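Trivine Play Library
Progress report to the Rondumetti Fund
Grant for pretend-play equipment, second report
Sat 22 June

Summary

The play kitchen is in place at our Hirnier site and in use. Spending to date is $1,683. The soft flooring has not been bought yet and is the main item still open. We are asking for no change to the total, but we would like to move the money for the costume rail, as explained under Budget.

Work since the last report

The first report, in March, covered the choice of kitchen and the quote from Mota. The kitchen arrived flat-packed in two boxes. One side panel was scratched in transit and Mota replaced it without charge, which set us back nine days.

The unit has a white countertop with a recessed dark gray sink and a black cooktop next to it. We looked at a cheaper model with a painted-on sink and decided against it. The children we had in mind are mostly three to five, and at that age a lot of the play is putting things into other things and taking them out again. A sink with some depth gets used for that all day.

The cooktop has its burners and dials printed on the surface. There are no knobs on the cooktop itself to come loose, and it wipes clean. The older children would have liked knobs that turn. We have noted this in case we buy a second unit for another site.

For cookware we went with metal. Our old plastic set had cracked along the rims, and the pieces with rough edges had to be thrown out. Metal is noisier, especially in the sink, and parents have mentioned it. We moved the story corner to the far side of the room in response, and have had fewer comments since then.

The play food and blocks come from our existing stock. Forty pieces were sorted, washed and put back into use with the kitchen. The blocks were not part of the original plan, but children were already carrying them over to cook with, so they now live in the same bin as the food. Cleanup takes less time this way.

Use

We logged 166 visits by children to the kitchen area during the period. The log is a tally sheet filled in at the end of each session, so a child who came back several times in one morning is counted once. Saturday mornings are the busiest. We have set a limit of four children at the kitchen at a time and will review it when the flooring is down.

Cleaning and upkeep

The countertop and cooktop are wiped down after each session. Cookware and food pieces are washed once a week and left to air-dry overnight. The screws on the unit are checked on the first working day of the month. One needed tightening in the first check and none in the second.

Budget

The $1,683 covers the kitchen, the cookware, delivery and storage bins. The costume rail was to come out of the same line, but a used one was given to us in good condition. We ask the Fund's permission to put that money toward the flooring, where the quotes came in higher than we had planned for. We have two quotes and can order as soon as we have an answer.

Next steps

Order and lay the flooring. Add low shelving beside the kitchen so that the bins come off the floor. Replace the picture labels on the bins, which are peeling. Send the final report with receipts when the flooring is done.

Pictures
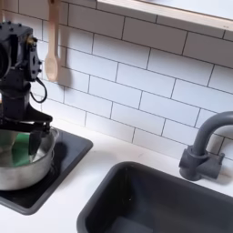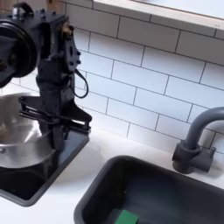
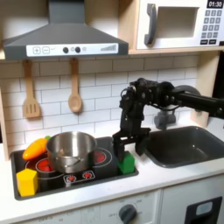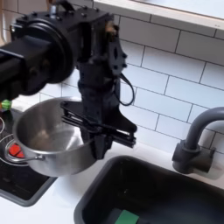
The kitchen area at Hirnier with the metal cookware. The toy carrot and two of the blocks are in the third picture.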